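Minutes, Thursday night meeting of the Clurnico Street Letter Writers

Taken down by me again, because my hand went up half an inch to scratch my ear and that counts as volunteering in this group. Corrections to me before the next meeting please, and spelling ones can wait until after I've had my coffee.

We got going at ten past seven. Godelieve Hermans was in the chair, in both senses, since she'd brought her own with the lumbar cushion. Apologies from the Abreu sisters, who had a recital, and from Denny, who sent a postcard to say he wasn't coming (it arrived Tuesday, so well done to the mail for once!).

Last month's minutes

Read and passed, with one fix. I had written that we'd agreed to stop using the purple envelopes. What we agreed was to stop BUYING the purple envelopes. There are plenty left and they will be used up on birthdays. Sorry, all.

Stamps and money

We have 52 dollars in the tin after paying for February's postage. Godelieve thinks this is fine and I think it's a little thin with the spring mailing coming up, so we went back and forth on that for a while. Marge wanted to know if we could switch the overseas letters to every other month. There was a lot of feeling about this! The overseas people are the ones who write back the most, and Pauline said she'd sooner pay for hers out of her own purse than leave her lady in Portugal waiting. In the end we left it as it is and put the dues up to 3 dollars a month starting in April. Show of hands, everybody for it except Walt, who would like it written down that he was against. It is written down, Walt.

The Maple Court residents

This took up most of the first hour. We've been writing to the folks at Maple Court since the fall, and the activities desk over there called Godelieve to say that the letters get read out loud at lunch now. Lovely news, but it did make a few of us go quiet, me included, as I'm pretty sure I told my Mr. Tully all about my bunion.

So, a few things we settled:

Letters meant for one person should have their name on the envelope and the word Personal under it. The desk says they'll hand those over sealed.

General letters can go in with the bundle and anybody may read them out.

Bigger writing, please. Marge showed us a page of hers next to a page of mine and I will admit that mine looked like something an ant did. We talked about lined paper with wide spacing and Pauline is going to price it.

No glitter. This was raised last year and it has come up again because of the valentines.

We also had a request for more letters about ordinary days. They don't want the news and they get plenty of weather. One gentleman asked for somebody to describe a trip to the hardware store from start to finish, and Walt took that one before anyone else could open their mouth. I expect it'll run to several pages.

Supplies

Next was the supply box, which I've been fussing over since Christmas. My feeling is that if a thing hasn't got a compartment of its own, it ends up at the bottom of Pauline's tote bag and we never meet it again. Everyone was pretty patient with me on this. We agreed that small bits and pieces live in divided containers from now on, clear ones so you can see what you've got without opening the lid and tipping it all over your lap, and that whoever uses the last of something writes it on the card.

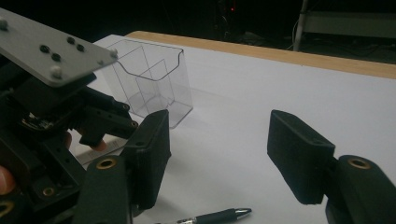
Clear divided container, on the table.

Marge asked if the sealing wax counts as small bits. Yes. Walt asked if his sandwiches count. No.

We need more of the plain cream paper, and there was a question of where to get it. The place we used to order from has gone up again. Cikar has a cream that's close, a touch yellower, and Graltex has one that's nearly the same as ours but only comes in big boxes of 1600 sheets. That's a lot of paper for a group our size, and it would have to go in somebody's hall closet. Mine is full. Godelieve's is full. Walt has offered his garage but it gets damp in there by his own account, so we've gone with Cikar for now and we'll look at it again in the summer.

Pens, round two

I tried to keep this one short, I really did. You all know how we are about pens. Pauline swears by a gel, Marge won't touch anything but a fountain pen, and Godelieve says that whatever came free from the bank has done her very well for forty years. The real question was what we hand to new people on their first night. Last time we gave out the cheap sticks and half of them skipped, and it's a rotten thing to be starting your first letter to a stranger and have the thing give out on you at Dear.

We passed a few around and everybody scribbled. I liked the heavier ones with some metal on them, as they stay put in my hand, but Marge has arthritis in her thumb and says weight is the last thing she wants by the second page. Fair point! So the welcome packet will have one of each, a light one with a soft grip and a heavier one, and people can take home whichever suits.

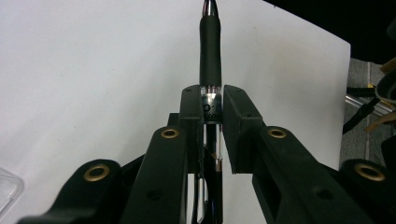 Pen with a silver midsection, white paper behind.

Walt would like pencils to be considered as well. We'll consider pencils next month.

The handwriting evening

Abreu, the bakery on the corner (the sisters' cousin has it), has said we can use their back tables for the handwriting evening in March. They'll stay open until nine for us and do a pot of coffee, and all they ask is that we buy something, which has never been a problem for this group. Pauline will bring the practice sheets. Godelieve is going to do her talk on how she learned to write at school in Belgium, with the ink and the blotter and the nun. If you haven't heard the part about the nun, do come.

I've put a sign-up sheet on the door. Please print your name so I can read it. I know how that sounds.

There was some talk of opening it up to the neighborhood kids. Marge was keen, as her grandson has never addressed an envelope in his life and put the stamp on the back flap when he tried. We'd want a parent along with each of them and a separate table, and we'd need simple things for them to copy. Marge and I will work out a page or two between us. If you have an old copybook in the attic, we'd love to borrow it.

Letters back

We had our usual reading, which is my favorite part of the night. Pauline read from her Portugal letter, all about a wedding where the band got lost and an uncle had to play the accordion until they turned up. Godelieve read two lines of hers and then decided the rest was private. I read the one from Mr. Tully. He has been moved to a room on the garden side and is very pleased about the birds, and he asked after the bunion.

Anything else

The radiator is knocking again. Godelieve will call.

Someone left a green scarf last month. It's on the hook by the coats.

Walt moved that we finish by nine from now on. It was nine-twenty by then, so we said we'd take it up next time.

To do before next meeting

Pauline: price the wide lined paper, print the practice sheets.
Me: order the cream from Cikar, label the compartments, type this up.
Marge: find a copybook, talk to the bakery about table space for kids.
Walt: hardware store letter.
Godelieve: radiator, and call Maple Court about the Personal envelopes.

Next meeting is the usual Thursday at seven. Marge is bringing the lemon bars.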